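Simulated cables get a robot ready for the real thing, Rurinwood group says

I've been bugging Miroslava Beneš for months to tell me how the cable project was going, and on Monday she finally had numbers for me! Her small group at Rurinwood has been teaching a robot arm to handle a thin, floppy cable, and nearly all of the practice happens in simulation.

The trick is in what they change between runs. Every practice run gets its own cable stiffness, lighting and table surface, so the arm can't get too comfortable with one setup. They trained on 908 of these runs -- the older method, which kept everything fixed, used 783 -- and then tried both on a real bench.

With the fixed setup, the real arm managed 14 good routings out of 35 tries. With the new one it got 30. 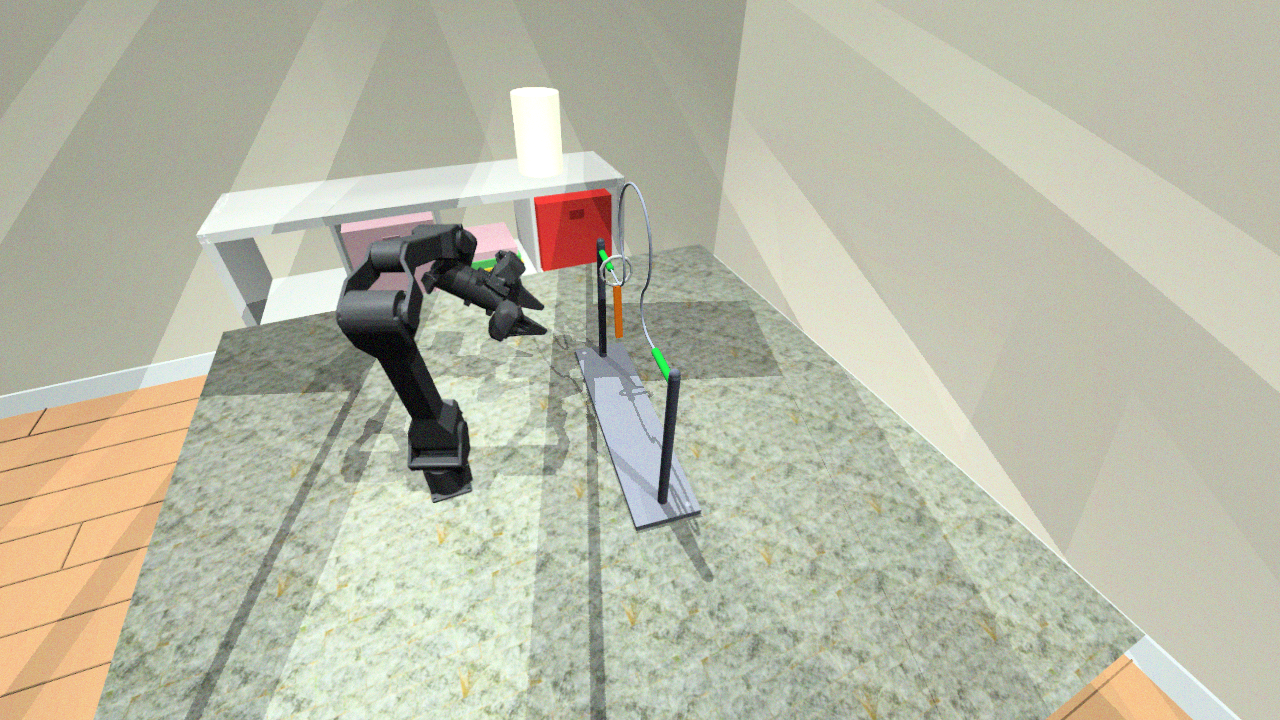

Kam-wah Lai, who built the cable model, told me the stiffness setting was the biggest headache (he rewrote it twice over the summer). A cable that bends too easily teaches the arm bad habits, and they're hard to train out later.

The group wants to try thicker cables next, and Beneš hopes to have a write-up out in December.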